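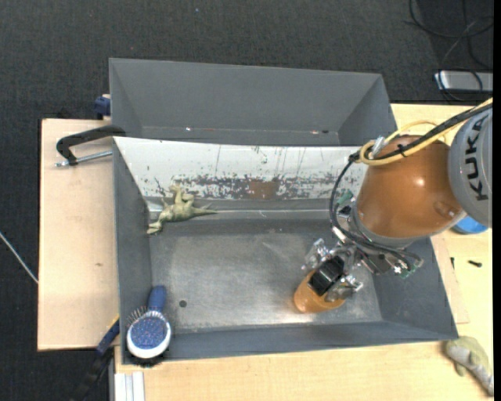 Zisard is asked one question more than any other: when will a machine be able to tidy a living room? In this thread we set out where our bin-picking work stands this October, and where it does not yet stand. (1/12)

The task is simple to state. Take mixed household items out of one bin and place them in another. The items differ in size, weight and stiffness, and the arm is given no list of what it will find. (2/12)

We chose this task over folding or dishwashing for a practical reason. Putting things away is the chore our survey households ranked as the most tiresome, and it is also the chore that small shops ask about when they call us. (3/12)

The test set contains 100 items. Cups, brushes and toy animals are all represented. Items are replaced when they break and are otherwise left to age, as they would in a home. (4/12)

Results for cups are good. A cup has a firm wall and a regular shape, and in our last series of 300 attempts on cups and similar rigid goods, 92 percent ended with the item in the correct bin. A cup that lies tilted on the floor of the bin is harder than one standing upright, and both positions are included in that figure. (5/12)

Hairbrushes are a different matter. The handle is easy to hold, but the bristles confuse the depth reading, and a brush leaning on the rim of a bin tends to roll when touched. We do not consider this item solved. (6/12)

Toy animals fall between the two. A dinosaur on its side offers legs, a tail and a head, and the planner must pick one of them. It picks the tail too often. The tail is thin, and the toy swings on the way across. Calum Geddes, who leads the grasping group, is preparing a short note on this point - it will be posted on our project page. (7/12)

Corners remain the most common cause of failure. An item against two walls leaves little room for the fingers. A person slides the item out with one fingertip and gives it no thought. Our arm can make that motion, but it takes 8 seconds to decide to do so, and a household would not wait. (8/12)

We are also asked why the work is done with an industrial arm. We wish to separate two questions. The first is whether the software can choose a sound grasp. The second is whether an arm that a family could afford can carry it out. An accurate arm lets us study the first question alone. Our partners at Dinov are studying the second. (9/12)

For shop floors the outlook is closer. The Grisomholm returns counter, where staff sort mixed goods into bins all day, has agreed to a supervised trial. An employee will be present at all times and will handle whatever the arm declines. We regard a machine that declines an item as more useful than one that drops it. (10/12)

For homes we advise patience. A bin has walls, a known floor and a fixed place on the table. A bedroom carpet has none of these, and it may also have a child or a pet on it. No date will be given until the corner problem and the brush problem have been reduced - we have seen too many dates in this field come and go. (11/12)

The MacAulay report, with the full table of items and failures, will be available to partners first and to the public afterward. Questions on the method may be left under this post and will be answered by the grasping group during working hours. (12/12)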